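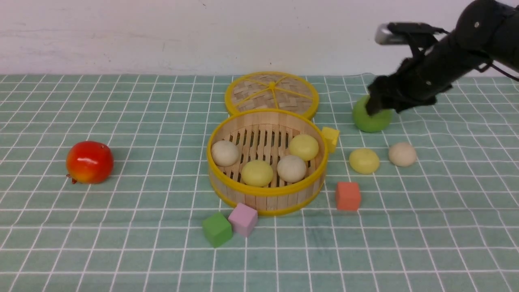
The Table Kitchen: Gallery

Gultside Play Collection

The Gultside Play Collection lends toys, games and table materials to schools, family centers and libraries. The Table Kitchen is one of its larger sections and is made up of 84 sets, all connected in some way with the preparing, serving or sharing of food. The sets hold 1156 pieces in total. Several are in constant circulation, while others are kept for use in the reading room and may be requested at the desk.

The gallery presents 10 groups from the section. The selection was made by Yoon-hee Bae, who prepared the Table Kitchen for lending, and the notes were written by Mali Price. Borrowers are asked to read the note on each group before placing a request – the contents of a set are sometimes altered between loans when pieces are repaired or replaced.

We use cookies to remember your gallery settings and to measure visits to our pages. By continuing to browse, you accept our use of cookies. Accept | Manage settings

1. Steamer and buns
A round bamboo steamer with a yellow rim and a yellow band around the base, lent with its woven lid. The buns are cream-white, pale yellow and green. Children may arrange them by color, fill the steamer for a guest, or move them one at a time from the basket to the cloth and back again.

The slatted floor of the steamer should be wiped with a dry cloth only. Borrowers are requested not to use the set for cooking or for serving real food. The lid is stored flat beneath the basket, and nothing should be placed on top of it in transit.

2. Color cubes
Wooden toy cubes in yellow, salmon-orange, green and light pink. They are lent with the steamer on request and are also available separately. Teachers have used them as place markers, as payment at a pretend counter, and as extra dishes when the menu runs short.

Cubes from different sets are easily mixed. The number on the bag should be checked against the loan slip before return.

3. Table cloths
The light green cloth with a grid of thin white lines is a favorite for group work. The grid gives children a simple guide for setting out a meal in rows, and older groups have used it for early map reading, with each dish given a place along the lines.

Cloths should be rolled for return. Folding leaves creases that make small pieces tip over, and a cloth that has been folded must be pressed before it can be lent again.

4. The Haugland tea service
Cups, saucers and a low teapot, given to the collection by the Haugland nursery when it closed its upper floor. Two of the saucers are later replacements and differ slightly in size from the others. The service is suitable for four children at one table.

The spout of the teapot was repaired in April. The repair is sound, but the pot should be lifted by its handle.

5. Market scale and weights
A balance scale with two shallow pans, lent together with a cloth bag of weights. It works well beside the vegetable crates and gives children a reason to talk about heavier, lighter and the same. Adult help is recommended when the beam is first fitted to the stand.

6. Vegetable crates
Stacking crates with carrots, onions, beets and potatoes in stuffed cotton. The crates were built to match the shelves in the reading room and are wider than the standard lending box. Groups collecting in person should bring a flat cart.

The vegetables may be washed by hand in cool water and must be completely dry before they are packed.

7. The Gistitz bakery counter
A folding counter with a shelf below and a rail along the front, named for the street where it was first used. It can be set up by one adult. The bread and rolls are packed in a separate box, which must be requested under its own number.

The counter is the most frequently reserved item in the section, and a second loan cannot be approved while other requests are waiting. Schools planning a bakery week are advised to apply a full term ahead.

8. Soup pots and ladles
Three pots of graduated size with matching lids, two ladles and a slotted spoon. The smallest lid fits tightly and should be set down gently. The group has proved popular with very young children, who enjoy the filling and emptying as much as the meal itself.

9. Menu cards
Illustrated cards for pretend restaurants, with a set of blank cards for children to complete. Wax crayon can be removed from the blanks with a soft eraser. Felt-tip pens should not be used, as the ink passes through the coating.

The dumpling house and noodle shop cards are designed for use with the steamer. The words are printed in large lower-case letters, and each dish has its own small drawing.

10. Vetano lunch boxes
Hinged boxes with an inner tray, purchased from the Vetano workshop for the outdoor lending program. They close securely and may be taken into the garden or the schoolyard. A picnic cloth is included with each pair of boxes and should be shaken out before return.

Borrowing from the section

Member organizations may reserve up to three groups at one time. Requests are handled in the order in which they are received, and collection is from the side entrance. Every set leaves with a contents list, which should be signed on receipt and returned with the pieces – a missing list delays the next borrower.

Damage in ordinary play is expected and carries no charge. Broken pieces should be placed in the envelope provided, however small they may be, as many can be mended. Lost pieces should be reported at the desk so that a match can be found from stock.

The section has now passed 3000 loans. Suggestions for further groups are welcome and may be left with Yoon-hee Bae or written in the book at the lending desk.

Gallery text by Mali Price. Last revised 30 Dec 2018.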